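Folding and Storing Knitted Tops: Project Report

Refilwe Modise
Textiles and Home Studies, Grestcombe College
Submitted March 15, 2018

1. What the project was

We had to pick a household job and look at it properly, then write it up. I picked folding. Mainly sweatshirts and hoodies, because they are the worst thing in my drawer and everybody in my house folds them differently. My mum rolls. My brother doesn't do anything.

Question I started with: does the way you fold a thick knitted top change how much room it takes up and how it looks when you get it out again? Second question, added later after talking to Mrs Mtshali: does the print on the front get creased?

2. What I used

19 tops, borrowed from family and from the lost property box at Tenolden Hall (with permission, all went back). Mix of thick and thin. Some had hoods and some didn't. Most had some kind of print.
A table with a plain top.
One drawer, same one each time.
Ruler, tape measure, notebook.
Kitchen scales. The heaviest top came out at 723 g, which is a lot more than I thought it would be.

I wanted to use a folding board as well but the one from the Gokel shop was out of stock and there wasnt time to wait.

3. Method

Three folds tested.

Flat fold. Top face down, sleeves across the back, sides in, bottom up to the neck. Turn over.

Roll. Sleeves in, then roll from the bottom hem up. Tight as possible.

Pocket fold. Turn the bottom hem back on itself by a hand's width, sides in, fold down from the neck and tuck it all into the turned back hem. Took me ages to learn this one. First few goes fell apart when I picked them up.

Each top was folded all three ways, measured for height and width, then left in the drawer overnight. Next day I took it out, opened it up on the table and wrote down what the creases were like. I used words not numbers for creases (none, light, heavy). Mrs Mtshali said this was ok as long as I was consistent.

4. Notes on thickness

Biggest problem with the thick ones is the edge. A shirt gives you a sharp fold. A sweatshirt gives you a fat round roll, and if you press it down it just comes back up again. So the ruler measurement depends on how hard you push, which I didn't think of until I was halfway through. After that I stopped pushing and just rested the ruler on top. Measurements before that are marked with a star in my notebook and I left them out of the results.
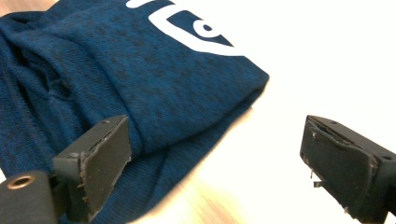 Fig. 1. Speckled blue knit top with white print. Note the thick rounded fold.

Flecked fabrics were harder to judge for creases than plain ones. The pattern hides the light ones and you have to tilt your head to see them. Plain grey was easiest. I did all the crease checks by the window from then on, same time of day where I could manage it.

Hoods. Don't know what the right answer is with hoods. Folded down over the body they make a lump. Folded inside they make a different lump. I went with folded down for all of them so at least it was the same. Drawstrings got tucked in.

5. Results

Flat fold: lowest pile, widest. Quickest to do. Slides about in the drawer and when you take one from the bottom the rest goes over.

Roll: good for thin tops. With thick ones the roll is so fat the drawer wouldn't shut, this happened with 2 of them and I had to take something else out. Most creasing on the body, mostly light but heavy on the tops that were rolled really tight.

Pocket fold: smallest overall and stays together even if dropped. Slowest, roughly double the time of flat fold for me, though I was getting faster by the end. Not good with very thick hems as there is too much fabric to tuck in.

Prints: flat fold was best here. If the fold line missed the print there was no mark on it at all. Roll put light lines across the bigger prints. Pocket fold depended completely on where the print was. High up on the chest was usually fine.

6. What went wrong

Started in December and then lost my first notebook page, so the first three tops had to be done again.
Didn't time everything. Only started timing from the second day.
Leaving things overnight isn't very long. Clothes sit in a drawer for weeks.
I got better at folding as I went on so the later ones are neater than the early ones. Should of practised first and then started.
The tops were all different sizes and I compared them like they were the same.

7. What I would do next

Fewer tops, longer time in the drawer. Maybe all the same size. I'd also like to get other people to do the folding, as I only know what happens when I do it and my way of rolling is probably not the same as someone elses. Would try the folding board if I can get hold of one.

8. Answer to the question

Yes, it makes a difference. For thick tops with a print on the front I would use flat fold and keep the pile low. For thin ones the pocket fold, if you can be bothered. I have changed my own drawer to this and it shuts now.

Thanks to Mrs Mtshali for help with the method, and to the office at Tenolden Hall for the lost property.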